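4.2 Tableware on the shared table

Mealtime objects in the Zorthorpe households were rarely stored by type. In 29 homes we recorded what stood on the main table outside meals, and bowls and plates made up the largest group of the 1,481 items logged. Most tables carried a mix of plain pieces and pieces with printed characters, fruit or animals. The second kind was usually bought for a child but used by everyone.

The table in Figure 2 is typical of the mixed group. Its cloth is pale with a pink pattern, two of the bowls match, and a plain bowl with a thin black rim stands with them.

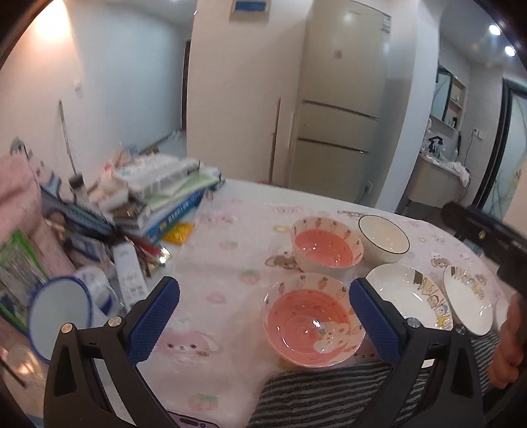 Reijo Sjöberg objected to the word "mixed" when he read a draft of this section. In his view a household that owns two bowls with the same carrots on them has a set, and the plain bowl is a guest in it. He would have coded such tables as "set plus extras" and kept "mixed" for those where no two pieces agree.

We kept the original code but added a field for matching pairs. Pairs were common among bowls and less so among plates, which residents of Drusance Court said they replaced one at a time. Several plates had printed rims, and the print was often the only thing by which people told them apart. When asked to name a plate, residents used the animal or the color before the size.

Stacking was the other point on which homes differed. Families with deep bowls tended to nest them, while flat plates were left side by side or leaned against something. Clutter at one end of the table was not treated as a fault in the coding. Bags and packages were logged under "other" and given up to 300 characters of free text.
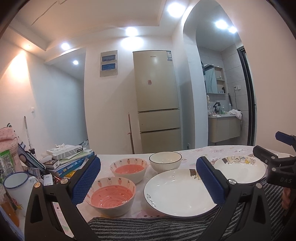
Figure 2. Bowls and plates on a table with a pink-patterned cloth.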